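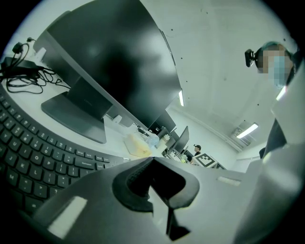 Page last changed: 1 August 2018, by Judit Jakab

4. Setting up a desk in the shared computer room

This section is for everybody who receives a desk in the long row at Parndale. Please read it to the end before you begin. The order of the steps is important, mainly for steps 3 to 6.

4.1 Before you start

Ask Mahnaz Arabzadeh for your desk number and for the bag with your cables. Each bag contains one power adapter, one monitor cable and one short network cable. If something is missing, do not take it from the neighbor desk.

4.2 Placing the monitor and keyboard

1. Clean the white desk surface with a dry cloth. Do not use spray.

2. Put the monitor stand flat on the desk. The whole base must rest on the surface, with no cable under it.

3. Check that the wall socket is switched off.

4. Lay the power adapter on the desk near the wall. It may not hang by its own cable, as the connector becomes loose after some weeks.

5. Connect the monitor cable, first on the monitor side and then on the computer side. Tighten the two screws by hand.

6. Switch on the socket and press the monitor button for one second. The start picture can need up to 90 seconds on the older computers.

7. Place the keyboard in front of the monitor and press each key once in the test window. Backspace and the letters M and K are used very much and fail more often than the others.

Note: The monitor may be tilted to suit your height. Hold the stand with one hand when you do this.

CAUTION: Do not connect a heater or a kettle to the desk sockets. One row is allowed 1596 watts in total, and the monitors and computers already use a big part of it.

4.3 Cables

Leave 10 cm of free cable behind each connector. The rest should be made into a loose loop and closed with a fabric strip. Plugs that are not in use must not hang over the back of the desk. Put them in the bag and write the desk number on it.

Note: Desks near the far end of the room need the 600 cm network cable. Kyu-ri Pyo keeps these in the Jostano cabinet, second shelf.

4.4 Small items

Boxes, bags and adapters collect quickly under the monitors. Keep the space directly in front of the stand free, so that the air openings of the computer are not covered. What you do not need until September goes back to the cabinet.

4.5 If the screen stays dark

Look first at the adapter, then at the monitor cable. If both are firm, exchange the cable with a new one from the cabinet and repeat step 6. When it is still dark, write the desk number in the fault book and inform Lachlan McPhee. Please do not open the monitor.

Continue with section 5, User accounts and passwords.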